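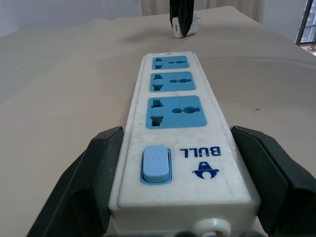
How many demonstrations do you need before a robot arm can learn a new chore?

More than you'd hope and fewer than you'd fear: for one task, on one table, I start seeing decent behavior at 80 good ones, and I try to get to 100 before I train anything I plan to keep.

November 24, 2024

I've been meaning to write up the plug task for weeks, because it's my favorite thing we've recorded so far! The setup is the same two-arm rig I wrote about in June (I call the whole project Tunum, and the folder names have been Tunum-something ever since). One arm holds a power strip steady, the other one brings in a plug, and I'm driving both of them by hand with the leader arms while everything gets logged: joint angles, gripper openings, and the camera streams.

Plugging something in is such a great task for this. You do it half asleep, reaching behind a couch. Then you try it through a pair of grippers and find out how much your fingers were doing for you. The prongs have to line up, the strip wants to skate away from you, and a couple of degrees of tilt is enough to ruin it. My first evening was awful. I got 20 episodes and threw out nearly all of them.

Things that got better once I'd practiced:

- **Clamp first, then move the plug.** I used to do both at once to save time, and the strip would twist just as the prongs arrived. Now the holding arm settles completely before the other one comes anywhere near.
- **Grip the strip near the switch end.** The sockets stay clear of the fingers, so the wrist camera gets a good look down the whole row.
- **Slow down only at the end.** If the entire reach is slow, the policy learns to dawdle everywhere. Quick approach, short pause, gentle push.
- **Keep the recoveries.** When I miss and fix it smoothly, that episode stays in. When I miss and flail around, it goes.

That last one came from Dela Asamoah, who read my notes after the Bistwood meetup and sent back a long, wonderful email full of opinions. I'd been deleting every episode with a miss in it. She told me I was teaching the arm that misses never happen, so of course it froze when one did. I went back through the trash folder that same night and rescued a bunch of them (please empty your trash less often than I do).

I've also gotten pickier about variety. It's tempting to put the strip back in the same spot each time, since you get into a rhythm and the episodes fly by. They look lovely and they teach very little. So between takes I turn the strip, slide it nearer or farther, and swap which socket I'm aiming for. I write the target socket into the episode label before I start, because I can't trust myself to remember it later.

Labels, by the way, are where most of my weekend went. I wrote a little tool called Kos that plays each episode at high speed and lets me tag it with one key: keep, toss, or look again. It's ugly and I love it. I got through the whole pile in one sitting with a pot of coffee.

Where it stands today: 121 episodes kept, backed up in two places. The first training run is going on the old desktop as I type, and the fan sounds like it wants to leave the building. I'm going to test on strip positions the arm hasn't seen and write down every attempt, good or bad.

After that I want to try unplugging, which needs a firmer hold and a straighter pull. Dela is also lobbying for flipping the switch once the plug is in, as one long task. I'm tempted! I'll put the episodes up on the Plulness page when I've fixed the timestamps, and if you have a two-arm setup and want to compare notes, the comments are open.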